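Illerlow Guest House - Upstairs Washrooms and Landing
Safety walk-through, November, with comments
Inspected by Imelda Ignacio

Key: OK = fine. Fix = fix before the next booking. Watch = look again next month.

LANDING AND STAIRS

1. Handrail firm along its whole length. OK
Comment: The bottom bracket has been tightened. Whoever did it also painted over the screw heads, so good luck to the next person.

2. Stair carpet flat, no loose edges. Fix
Comment: Lifting at the sixth stair again. I see the double-sided tape has been tried a second time. Please call the carpet fitter and let the tape retire.

3. Landing light on a working switch at both ends. OK
Comment: Both switches work. They disagree about which way is on.

4. Smoke alarm tested. Fix
Comment: It chirps. It chirped in October as well. A chirp is a request for a battery, and I have left one on the newel post with a note.

HOT WATER

5. Temperature at the farthest basin. Watch
Comment: It took 84 seconds to run warm, up from last time. Štěpánek says the pipe is long. The pipe was the same length last month.

6. Mixing valve label readable. OK
Comment: Readable if you lie on the floor, and I did.

7. Descaling record filled in. Fix
Comment: The last entry reads "done, mostly." I'd like the date, the initials and the part that wasn't.

TOILETS

8. Seat and lid hinges tight, no sideways travel. OK
Comment: Lid and seat both stay up where you put them. The one in the Tetholm room used to come down like a drawbridge, so this is progress.

9. Flush button returns fully. OK
Comment: No sticking on either half.

10. Bowl brushed under the rim and down to the water line. OK

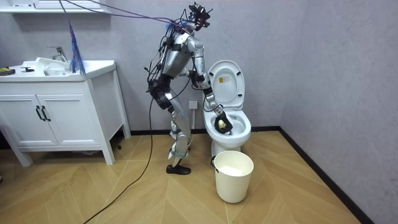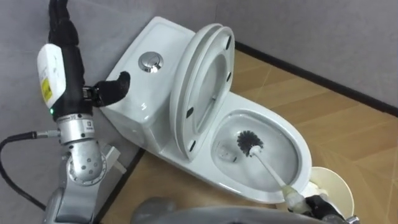
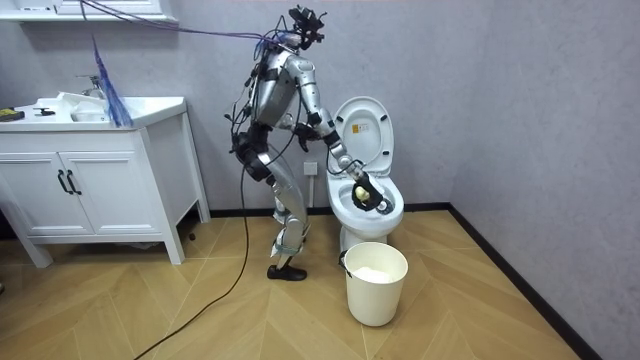
11. Brush and holder replaced this season. Watch
Comment: The spares are in the linen closet behind the Zasico heater, which hasn't worked in years and outranks everything else in there. Could it go to the dump?

12. Cleaning products stored up high and in their own bottles. Fix
Comment: One juice bottle, half full of something blue, on the low shelf of the closet. I have poured it away and thrown out the bottle. This is the only item on the list that made me raise my voice. Original containers only, and never bleach next to the descaler.

FLOORS AND VENTILATION

13. Non-slip mats washed and suction cups holding. Fix
Comment: 5 mats checked, one with no grip at all. It moves very well, if you were looking for a sled.

14. Fan draws a sheet of tissue against the grille. Watch
Comment: It held the tissue for a moment and then lost interest. Clean the grille first and test again before anyone orders a new fan.

15. Wet floor sign available upstairs. OK
Comment: Found propping open the linen closet. Technically available.

MONEY AND FOLLOW-UP

Štěpánek has 300 dollars set aside for upstairs repairs this month. Carpet first, then the mat, then the fan if it fails again. The smoke alarm battery costs nothing as it is already on the newel post.

I'll be back at 9 a.m. the day before the next guests arrive, and I'll start with the sixth stair.

I. Ignacio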